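Subject: Re: [canteen-staff] Arm on the cutlery sorting, Wemstead site

On Friday a member wrote:
> We have been told the trial at Wemstead carries on until November. Can
> someone who works there say what it has done to the shifts? At Tevevness
> we only hear the Pondmont side of it.

I work there, so I'll have a go. Three of us used to do cutlery sorting after lunch. Now one stays with the arm and the other two go to serving or the wash-up. Hours are the same so far. Pay is the same too, though the person minding the arm has more to answer for and we have raised that.

The practice table, with the crate and the mixed pile:
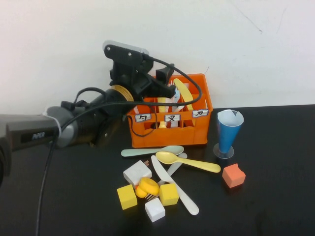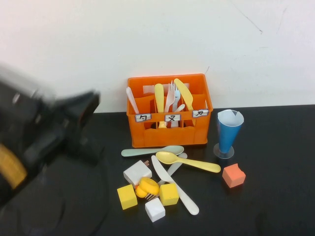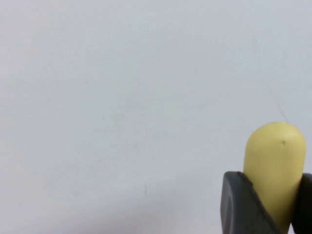
Management talk about 1000 pieces a shift. I can't tell you if that is realistic. What I can say is that the job has changed from using your hands to watching, and watching is more tiring than people expect. We asked for a swap every 50 minutes and got it — in writing, after 5 weeks.

Two things are still open. Stamatopoulos, who fitted it, have trained day staff only, so evenings have to ring someone when it stops. And the stoppages get logged against whoever is on the rota, which we think is wrong.

If Tevevness is next, ask for the training dates before you agree a start. I can send our swap sheet to anyone who wants it.

Wemstead, day shift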